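# The gripper that let go

Most of June went on one fault, and since a couple of people have asked why the Tully write-up is late, I'm putting it down here.

Tully is the name we gave the two-finger gripper cell at the Neltthorpe workshop. The gripper is a Voltar unit, the controller is a Dileo, and the code joining them is mostly mine. Its job is dull. It picks a part up, carries it across, holds it still over the table for a bit and puts it down again. It had been doing that for weeks without trouble.

Then it dropped one. I was at the bench with my back to it and heard a thud. The part was on the floor and the gripper was wide open at full height, well past the point where it should have been holding. The log said the grip was good. It went on saying so for another four seconds, until the next check came round and the cell stopped itself.

The part was soft and light, so nothing was damaged. I still didn't like it. People walk past that table all day, and the next thing on the list for Tully was a set of metal castings.

## What I checked first

I started with the fingers, as I suppose everyone does. The pads were a bit shiny, so I changed them. I ran it for an afternoon and it dropped another part just before I was due to go home. Same thing in the log: grip good, then nothing in the fingers.

After that I went through the supply. I put a meter on the gripper's feed and watched it through a lot of lifts. It was steady. I swapped the power lead anyway, as we had a spare one in the drawer, and it made no difference.

I also wasted a morning on the idea that the arm was stopping too sharply and shaking the part loose. I halved the speed. The drops came less often, and for a while I thought I had it. In fact the cell was just doing fewer lifts in a day.

## Catching it in the act

What I needed was to see the fingers at the moment they opened. I changed the program so it did nothing but lift, hold and lower, with no travel in between, and I had the controller write down the finger position as fast as it would go. Then I left it running and got on with other things where I could see it.
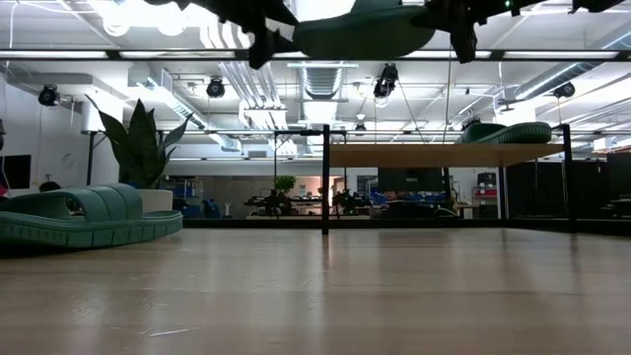 ## What was wrong

It took more than 2000 lifts to get a clean record of a drop. In that record the finger position jumps to zero for a moment, then comes back, and then the fingers open.

The zero was the clue. The fingers hadn't moved at that point. The position signal had gone missing, and the Dileo fills in a zero when it gets no reading. My code took that zero to mean the gripper had just been switched on and hadn't found its place yet, so it sent the start-up command. The first thing the start-up command does is open the fingers.

So there were two faults, one on top of the other. The signal cable had a poor crimp where it bends at the wrist. That was the hardware half, and it took ten minutes to put right once I knew where to look. The other half was a line I wrote last winter and had forgotten about. The log said "grip good" because it was repeating the last value it trusted — that was my doing as well.

## What I've changed

- A missing reading is now treated as a missing reading. The cell holds whatever it has, stops and waits for a person.
- Start-up can only be run from the panel, with the arm parked low.
- The log writes "no data" when it has no data.
- The wrist cable has a proper clamp and a wider bend.
- There's tape on the floor around the table, and we stay behind it when the arm is up with a load.

I put the tape down last and should have done it first. I'd got used to standing close to the thing because it had behaved itself, and that was never a good enough reason.

I pulled the signal cable out on purpose to test the new code, with a part held at full height. It kept hold and stopped. I did the same during a lift and during a lower, and got the same result both times. I haven't tried it with the power cut. The Voltar manual says the fingers stay shut without power, but I want to see that for myself before any castings go near it.

The castings are on hold until then. I've also started going through the Dileo settings to see what else it fills in with a zero. So far I've found the force reading, and I'm only on page two.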